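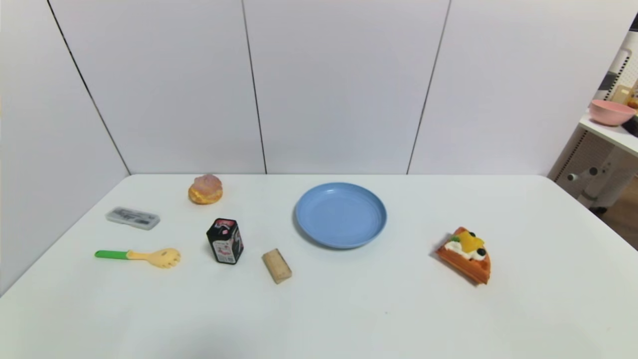

Figure 1. Bench layout for Exercise 8, with the plate near the back of the table.

Students in the Skustent workshop course will spend this unit on short pick-and-place tasks. The equipment is a shared build, and each group is responsible for leaving it in working order. Read these notes before Tuesday's session.

Objects are spread so that the arm can reach each one without touching its neighbors. The set mixes shapes on purpose: a flat case, a cork, a utensil with a green handle, and toy food with uneven tops. Record the starting layout in the group log before power is switched on.
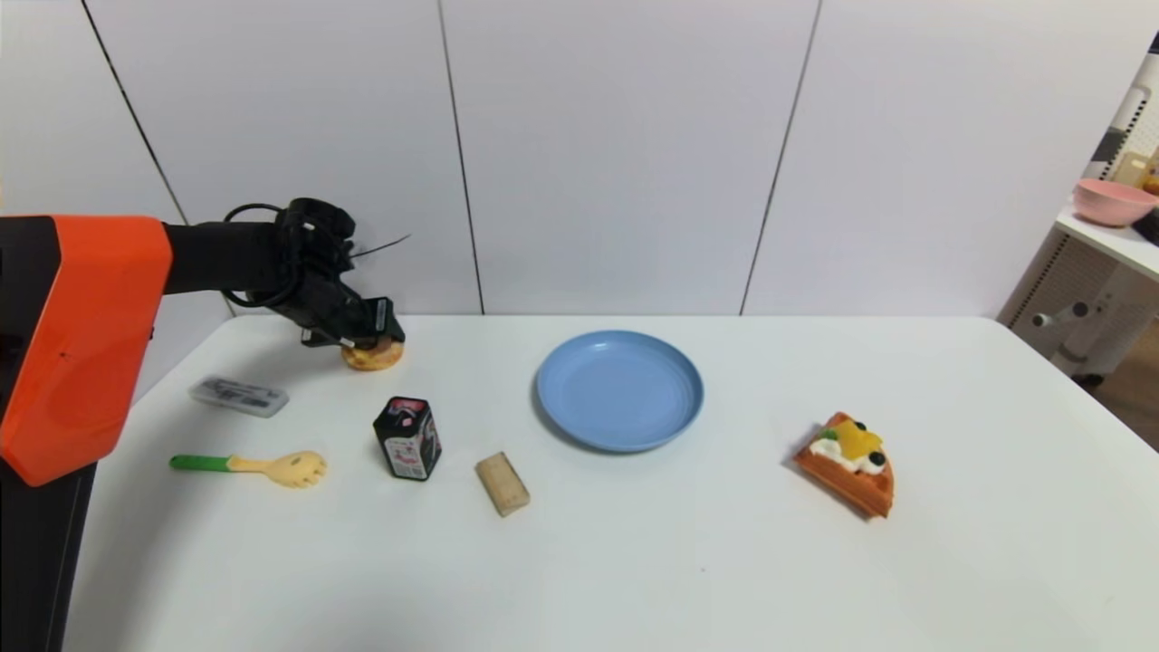

UNIT 8: GRASP AND LIFT

A round item gives the jaws very little surface to hold. Close slowly, stop at first firm contact, and raise the item only a short way above the table before moving sideways. Check that cables at the wrist have slack through the whole planned motion. The Utitz controller is to be set to a limit of 288 for all first attempts. Groups may raise the limit to 600 after the instructor has signed the log.

The approach is planned separately from the grasp. Both fingers should come down wide of the object, with clear space on either side, and the object should lie between the tips before closing begins.
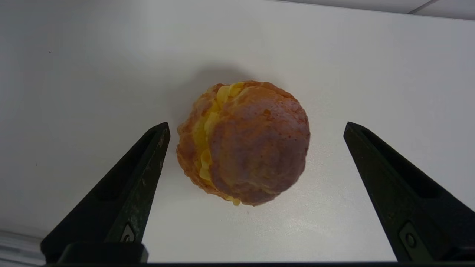 Figure 2. Open fingers on either side of the cream puff.

Finger screws are checked at the start of each session. Worn fingers are replaced from the Bailly spares drawer under part number 2107, and the change is entered in the log.

Between attempts, park the arm well above the objects. Do not reach across the table until the controller shows that motion has stopped.

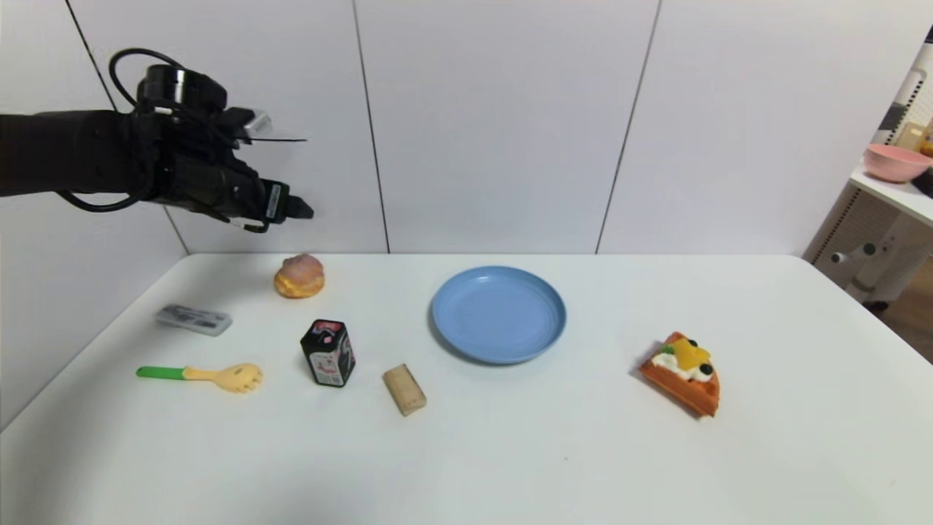
Claltetti asked whether the arm could return to its parked position after every failed grasp, as restarting from a low position had cost the group most of a session. The request is accepted, and the return move is now part of the required program.

Logs are due at the end of the session.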